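Purico warming tray review: feeding the whole family at once

Posted by Jaruwan Inthanon on Monday, July 25, 2022

We have the family over for a big meal more often than is sensible. Birthdays, both bank holidays in May, my mother-in-law's name day, and any weekend when my brother is back in the country. There are usually eight of us, and the same thing goes wrong every time. The food is ready at two, half the guests arrive at twenty to three, and by the time everybody has a chair and a drink the potatoes are cold.

For years I dealt with this by using foil and a low oven. My oven is small, so that meant choosing which dishes to save. This spring I bought the Purico warming tray and have now used it at five family meals, including one in the garden.

What it is

The Purico is a flat glass-topped plate with a metal surround and a handle at each end. You put your dishes on it and it keeps them warm. It doesn't cook anything and the instructions are clear about that. There is one dial, on the front edge, with low, medium and high, and a light that goes on while it is heating. The lead comes out at the back on the left.

It takes three medium oven dishes side by side, or two large ones and a gravy boat. I can't get my oval roasting dish on it with anything else, which was a disappointment, but that dish is a silly size and doesn't fit in the dishwasher either.

Setting up

It needs to go on at least ten minutes before the food does. I would say nearer twenty if your dishes are heavy stoneware. The first time I used it I switched it on as I was carrying the rice through, and the rice was no better off than it would have been on the bare table.

Mine goes on the sideboard, which is a long way from the socket, so I use an extension lead. Check the rating on yours before you plug in the tray along with everything else. Ours is marked 3000 watts fully unwound, and with the tray and the kettle both on it I would be over or near enough, so the kettle stays in the kitchen. The tray's own lead is on the short side. It reaches the floor from the sideboard and not much further.

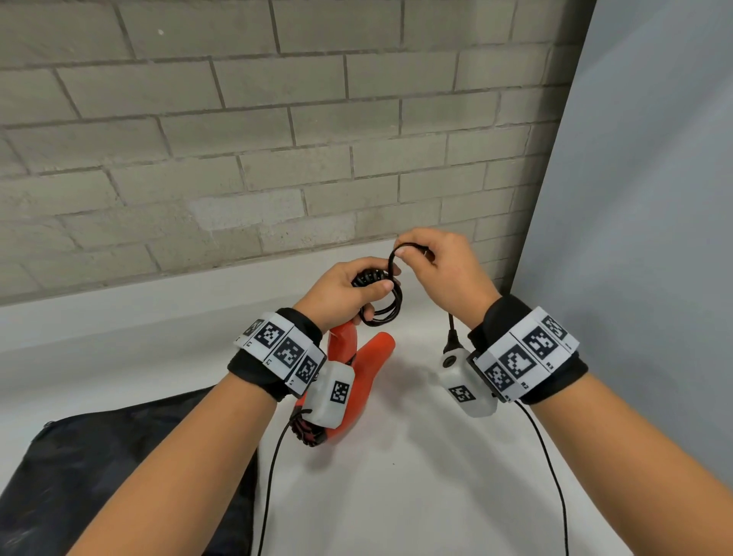
How it did at the table

Rice, curries and stews were the best of it. I had a pot of massaman on the medium setting from half past one until my brother finally came in from moving his car, and it was still hot enough to want blowing on. My father-in-law, who takes his seconds very late, got a hot plateful as well, and he doesn't normally.

Roast potatoes came out less well. They stayed hot underneath and went soft on top, and after half an hour they had stopped being roast potatoes. I tried them with a lid and without. Without is better, but I now leave them in the oven and let the tray have the vegetables and the sauces.

Anything with pastry should stay off it. The bottom dries out and the top doesn't get any help at all. My sister-in-law's leek pie went on for the whole of the starter, at her request, and the underside was like a biscuit. She has asked me to say it was a good pie when it arrived. It was.

The settings are further apart than I would like. Low is really only good for plates and bread. High will catch a cheese sauce round the edges if you forget it. I leave it on medium nearly all the time.

Outdoors

We had it on the garden table once in July. There wasn't much wind, but there was enough to make a difference, and open dishes lost heat faster than they did inside. With lids on they were fine. I was more worried about the lead crossing the patio with children running about, and in the end I put the tray just inside the back door and people went in to fill their plates. That also kept the wasps off, so I'd do it the same way again.

Cleaning and putting away

The glass wipes down with a damp cloth after it has cooled, and it takes a good while to cool. Don't let anybody help with the clearing up who doesn't know that. The glass doesn't look any different hot, and the light goes off when you turn the dial, so there is nothing to warn you. This is my main complaint. The Maluleke tray my aunt has shows a separate red light until it is safe to touch, and I think Purico should do the same.

Spilt sauce runs off the glass and collects in the join with the metal surround. I use a wooden skewer wrapped in a bit of kitchen paper to get it out. Turmeric has left a mark on one corner that I've given up on.

There is nowhere on the tray to store the lead. I coil it up by hand and push it under the handle, where it stays until somebody moves the tray, and then it falls down behind the bread bin. A couple of hooks underneath would have solved it.
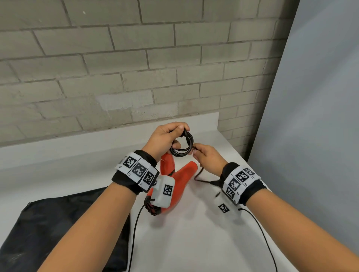 Winding a black cable into a small coil.

Compared with the others

Before buying I borrowed two. The Grindix is the one with separate lift-out pans and lids. It keeps the heat in better, and for a proper buffet where people come and go all afternoon I would choose it. Against that, you have to move all your food into its pans, it looks like a works canteen, and you have five extra things to wash up. It also lives in a box the size of a small suitcase.

The Akell is a folding silicone mat. It rolls up into a drawer, which I liked very much, and it was the cheapest. It took an age to warm a heavy dish and I didn't trust it with a full casserole, as the mat isn't rigid and you can't carry it with anything on it. For two people having a slow supper it would do nicely.

Who it suits

If you feed a crowd a few times a year from your own dishes, and most of what you make is wet - stews, curries, braised things, vegetables in butter - then the Purico will do the job. If your family gatherings are mostly roasts and pies, I would save the money and buy better lids.

My rating: four out of five. It would have had the last one with a warning light.

Good points: simple to use, takes ordinary dishes, easy to wipe, slim enough to stand beside the fridge.

Bad points: no hot surface light, short lead with nowhere to keep it, settings too far apart, sauce gets in the join.

Update: a reader asked whether it can go straight on a wooden table. Mine stands on four rubber feet and hasn't marked the sideboard, but I put a folded tea towel under it at my mother-in-law's. It's her table and I have to go back there.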